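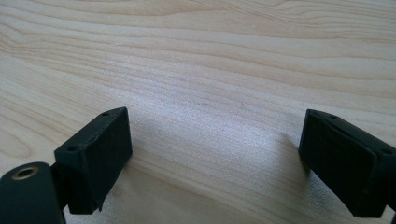 손목 카메라 시점. 손가락 벌린 상태, 나뭇결 상판.

6월, 금요일 오전. 핸드 그리퍼 시연 수집 계속

어제까지 쌓인 에피소드가 1,858개. Grulladska 과제 목표가 2,516개라서 다음 주까지는 끝내고 싶다. 오늘은 테이블 작업만 하고 선반 쪽은 Sandamali가 오후에 따로 진행하기로 했다.

시작 전 점검

- 손가락 패드 나사 양쪽 다시 조임. 왼쪽이 지난번에 조금 돌아가 있었음.
- 벌림 폭 보정값 새로 저장. 이전 값은 `old` 폴더로 옮김.
- 노출은 자동에서 고정으로 변경. 상판이 밝아서 자동으로 두면 물건을 집을 때마다 밝기가 출렁인다.
- 저장 프로그램(Wirkonlow) 재시작 후 시간 동기 확인. 이상 없음.

고정 노출로 바꿔도 손가락 사이 아래쪽은 여전히 허옇게 뜬다. 나뭇결이 거의 뭉개지는 정도라 위치 추정에 쓸 특징점이 그쪽에서는 별로 안 잡힐 것 같다. 위쪽 결은 진한 줄이 또렷해서 괜찮아 보인다. 노출을 한 단계 더 내릴지는 Revathi와 상의. 너무 내리면 검은 패드 모서리가 죽어서 벌림 폭을 눈으로 검수하기 어려워진다.

수집 규칙 중 오늘부터 바뀐 것:

1. 시작 자세에서 손가락을 완전히 벌리고 잠깐 멈춘 다음 접근한다. 멈춤이 없으면 구간 자르기 스크립트가 시작점을 못 찾는다.
2. 물건이 처음부터 가운데에 있는 에피소드를 줄인다. 구석에 걸친 배치, 아예 안 보이는 배치도 섞는다.
3. 놓은 뒤에는 바로 손을 빼지 말고 위로 먼저 든다.
4. 실패한 것도 지우지 말고 `fail` 표시만 해서 남긴다.

2번은 Revathi가 먼저 꺼낸 얘기다. 초기에 모은 1,000개를 돌려 보니 접근 방향이 거의 한쪽으로 몰려 있었고, 그걸로 학습한 정책은 물건이 오른쪽 위에 있으면 머뭇거리다가 빈 상판을 집는다고 한다. 그래서 오전에는 구석 배치부터 시작했다.

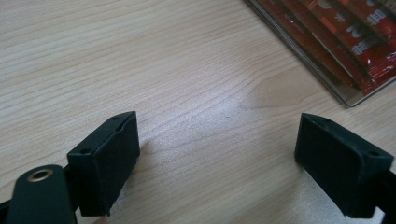

이런 배치에서는 접근 경로가 대각선으로 길어지고, 중간에 반사가 제일 심한 구간을 지나게 된다. 투명 포장 테두리도 상판과 밝기 차이가 크지 않아서 경계가 애매하다. 안쪽의 빨간 봉지는 색 대비가 확실하니 모델이 그쪽만 보고 겉포장 가장자리를 무시할 가능성이 있다. 라벨은 속봉지 말고 겉포장 전체를 한 물체로 묶기로 했다. 글자는 번져서 제대로 못 읽으니 품목명에 쓰지 않고 `clear_pack_red`로 통일.

비닐류 집을 때 주의할 점 하나. 패드로 가장자리만 살짝 물면 들어 올리다가 미끄러진다. 깊게 넣고 천천히 닫는 쪽이 낫다. Sandamali는 손목을 조금 기울여서 들어가는데 나보다 성공률이 좋다. 나중에 두 사람 것을 섞어 쓸 때 동작 차이가 문제 될 수 있으니 작업자 번호를 꼭 넣을 것.

오전 검수에서 버린 것이 17개. 대부분 시작 멈춤이 너무 짧았고, 나머지는 추적이 끊긴 경우다. 끊긴 것들은 반사 구간 위를 낮게 지나갈 때가 많았다. 높이를 조금 올려서 접근하면 덜할지 오후에 비교해 볼 것.

남은 일

- [ ] 노출 한 단계 내려서 같은 배치로 짧게 찍고 특징점 수 비교
- [ ] 조명에 확산판 대 보기 (Ahn 쪽 작업대에 남는 것 있는지 문의)
- [ ] 배치표에 왼쪽 위, 왼쪽 아래 구석 추가
- [ ] 오전분 Pondeditz 서버로 올리고 로컬 용량 확인
- [ ] 작업자 번호 빠진 에피소드 찾아서 채우기

메모: 구간 자르기 스크립트의 멈춤 기준을 낮추면 버린 것 일부는 살릴 수 있다. 다만 예전 데이터와 기준이 달라지므로 Revathi 확인 전에는 건드리지 않는다.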